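16 June 2020

Second shift at the Mosquera testing site. I was on the registration table from 6 until the morning rush ended, then moved to the phones. The line already reached the pharmacy when we opened the gate. Most people had masks on and the rest took one from the box without arguing.

Abelardo Yupanqui ran the swab tent again. He wants the forms printed with a larger space for the phone number, as half of them come back unreadable and then we can't call with the result. I said I would pass it on – I already did last week.
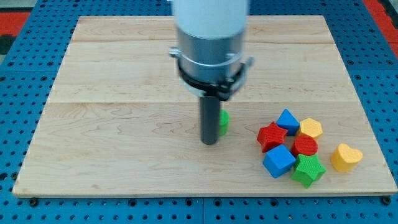
Page 6

The county health department sent new rules after lunch. Contacts of a confirmed case now stay home the full two weeks, even with a negative test. I had to call back three families and tell them. One man had gone to work this morning on what we told him yesterday. He was polite, but he has no sick pay.

We have 900 kits left, enough to get us to July if the lines don't get longer. The next delivery hasn't been confirmed.

My feet hurt and the skin on my hands is cracked from the gel. Bought cream on the way home. Ate soup, called my mother. She is still going to the market and says she keeps her distance. I asked her to let my brother go instead and she said she would think about it.

Early shift again tomorrow. Need to wash the other uniform tonight.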